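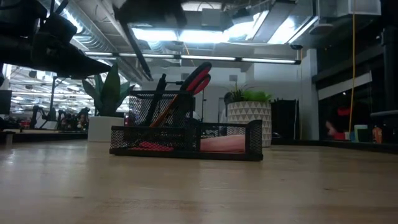

Minutes of the office furnishings meeting, 8/18/20
Held in the back room at Plura, ground floor
Present: the office manager, two from accounts, one from design, one from the front desk, minute taker
Apologies: warehouse

1. Minutes of the last meeting
Agreed, with one change. The May minutes said staff were "keen" on shared desks. Accounts asked for this to read "had been told about shared desks". Changed.

2. Desk organisers
The office manager put forward the black mesh organiser as the standard issue for all shared desks. It has a tall square part for pens and scissors, a low tray in front and an open section at the side for notes. The supplier, Hasus, has quoted for 30.

Accounts asked what problem this was meant to solve. The office manager said that pens and scissors go missing. Accounts said they went missing from the drawers too, which had locks, and could not see how an open pot would do better.

Design liked the look of it and said the black went well with the pale wood of the desks. Front desk was less sure. The mesh will gather dust, and small things such as paper clips may work their way through the holes. The supplier's leaflet calls it "wipe clean". Front desk would like to see the supplier wipe it.

It was asked whether everyone needs scissors. The office manager said yes. Accounts said they had opened two parcels since Christmas. Left open.

Sticky notes: the side section holds a stack well enough, though the stack tends to fan out. Pink was felt to be hard to read under the ceiling lights when written on in pencil. Yellow to be priced. Design does not support yellow.

Agreed: order six, try them for a month on the window desks, then count what is left in them. Accounts wish it noted that they expect the answer to be very little.

3. Plants
Otel have offered to supply and look after potted plants at two per desk, on a yearly contract. Their letter says that plants raise output. No figures came with the letter. Minute taker to ask for some.

Design prefers a plain white pot beside a patterned one, so that the desks do not look like a waiting room. Accounts asked who waters them between visits. Otel's visit is monthly. Front desk said the succulents would manage but had doubts about anything leafier, given what became of the fern.

A total of 77 pots was mentioned in the quote. This does not divide by two and no one could explain it. Query to go back to Otel before anything is signed.

4. Desk tops
The wood marks easily if cups are put straight down. Oil has been suggested by Ó Flaithearta, who fitted the tops and also sell the oil. A second opinion to be sought. Coasters in the meantime.

5. Clear desk rule
The rule as drafted says nothing may be left out overnight. Accounts pointed out that this would include the organisers and the plants. Office manager to redraft.

6. Any other business
The kettle in the back room takes roughly nine minutes. Carried over again.

Next meeting to be fixed once the six organisers have arrived.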